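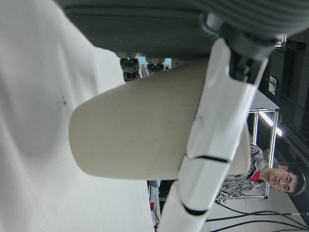 About the Robotics Programme

The Tevside School Robotics Programme is open to all pupils in Years 9 to 13. It brings together timetabled lessons, an after-school club and a competition team, all of which share one workshop and one teaching staff. The programme is led by Rosalind Castellanos, Head of Engineering, and forms part of the school's Faculty of Design and Computing.

Our history

The programme began as a lunchtime club with 16 members, meeting in a corner of the old textiles room. In its second year the club entered the Plilell Challenge, a regional contest for school teams, and finished in the lower half of the table. The governors nevertheless agreed to set aside a permanent workshop on the ground floor of the Alcantara Building, and the first timetabled classes were held there the following September.

The competition team has entered the Plilell Challenge every year since. The school's most recent entry scored 2,349 points, its highest total to date, and was placed fourth.

What pupils study

Pupils in Years 9 and 10 follow a foundation course in mechanics, simple electronics and programming. They learn to read a wiring diagram, to use hand tools correctly and to write short programs that respond to a sensor. Assessment is by workbook and practical task. There is no written examination at this stage.

From Year 11 pupils may join the arm group, which works with jointed robot arms and grippers. The group studies how an arm reaches a given point, how firmly a gripper should close on different materials and how a movement can be recorded and repeated. Members work in pairs, one at the controls and one observing, and change places at intervals set by the teacher.

Pupils in the sixth form complete an individual project over two terms. Recent projects have included a sorting task for soft objects, a study of how worn finger pads affect grip, and a program for detecting a dropped item. Each project is presented to parents and staff at the summer exhibition, and the written reports are kept in the school library, where they may be consulted by younger pupils.

The workshop

The workshop has 18 places and is supervised by a qualified member of staff whenever equipment is switched on. All pupils must pass the workshop safety test before using powered tools or operating an arm. Long hair is to be tied back, loose scarves and lanyards removed, and bags left on the shelves by the door. The test is taken again at the start of each school year.

The competition team

Selection for the team takes place in the autumn term. Pupils apply in writing, stating which part of the work they would like to take on: building, programming, driving or the engineering notebook. Previous experience is welcome but is not required. Team members are expected to attend both weekly sessions and to keep their notebook entries up to date throughout the season.

The team's robots are named by the pupils. The current one is called Sorirley, a name carried over from the previous year's machine, from which several parts were also kept.

Joining the programme

There are at present 29 pupils on the club register. Places in the foundation course are allocated through the usual options process. Club membership is free, and the school meets the cost of materials, competition entry and travel. Families who wish to visit the workshop before making a decision may arrange an appointment through the school office.

Applications for the coming year are accepted from 2026-03-30. Forms are available from the school office or from any member of the engineering staff, and should be returned to Rosalind Castellanos.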